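Sep 1, 2019
By Mitsuko Honda

The ferry to Fivport left at six in the morning and again at four, and Amano had missed the first one. He bought a ticket for the second and sat down on the bench outside the office with his bag between his feet. The ticket was number 402. The woman at the window told him to hold on to it, as the man on the boat was strict about tickets.

He had not been back since May, when his father was still alive and still running the store. It was a small store, one room and a back room, at the bottom of the hill where the road from Doltelville used to end before they built the bridge. His father sold fishing line, canned soup, batteries, birthday candles and cold drinks. He kept his accounts in pencil. When he died he left the store to both of his children without saying what they should do with it.

Amano's sister wanted to keep it. She had told him so on the phone, twice, and both times he had said they would talk when he got there. A company called Plolero had offered to buy the building. They wanted the lot for parking. The letter was in his bag, folded inside a paperback, and he had read it enough times that the crease was going soft.

The crossing took more than 2 hours. The water was flat and gray. A boy near the rail was feeding crackers to the gulls until his mother took the box away. Amano gave his ticket to the strict man, who looked at both sides of it and handed it back.

His sister was not at the dock. He walked up past the church and the closed bakery and down the other side, and the light was on in the store. She was standing on a chair behind the counter, dusting the top shelf with one of their father's shirts.

"You missed the morning boat," she said.

"I overslept."

"I made lunch for you. I ate it."

He put his bag down by the door. The place smelled the same, of cardboard and floor wax. She had moved the candles to the front and the batteries to the back, and the big cooler had been unplugged and pulled away from the wall. Behind it the paint was a green he had forgotten, from when they were children.

"It quit on Sunday," he said, reading the note taped to its door in her handwriting. Then he saw that she had crossed out Sunday and written nothing in its place.

"It quit the day after the funeral," she said. "The repair would be 700 dollars. I have 500."

"Plolero would give us a lot more than that."

"I know what they would give us."

She got down from the chair. They looked at the cooler for a while. When Amano was nine he had been allowed to stock it on summer mornings, and his father had taught him to bring the old bottles forward and put the new ones behind. If he got it wrong his father didn't scold him. He took everything out and they began again.

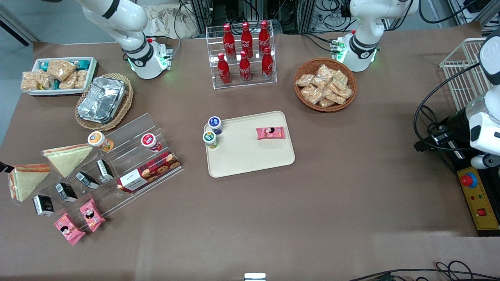
Sell it and be done, their aunt had told her that week, a store with no cold drinks in August was only a shed with a bell on the door. His sister repeated this in their aunt's voice, which she did well, and Amano laughed before he could stop himself.

"Is that what you think too?" she asked.

"I think it's a lot of work for one person."

"Dad was one person."

"Dad had us."

She folded the shirt and laid it on the counter. Outside a truck went by on its way to the bridge without slowing down. Most of them did that now, she said, but the ones who stopped bought more than they used to. She had written it all down. She took the account book from under the register and turned it around so he could read it. The pages changed from his father's pencil to her blue pen halfway down a sheet, with no line drawn between them.

He read for a long time. She heated a can of soup on the hot plate in the back room and brought it to him with a spoon and some crackers, and she took the price of the soup out of her own pocket and put it in the register, the way they had been raised to do.

"I could put in the other 200," he said.

"And the letter?"

"It says we have until the end of the month to answer."

"That isn't what I asked you."

He ate his soup. When he had finished he washed the bowl and went over to the cooler and put his shoulder against it. She took the other side. It was heavier than it looked - it always had been - and they had to stop once to move the mat. They got it back against the wall, and she went to find the number of the repairman.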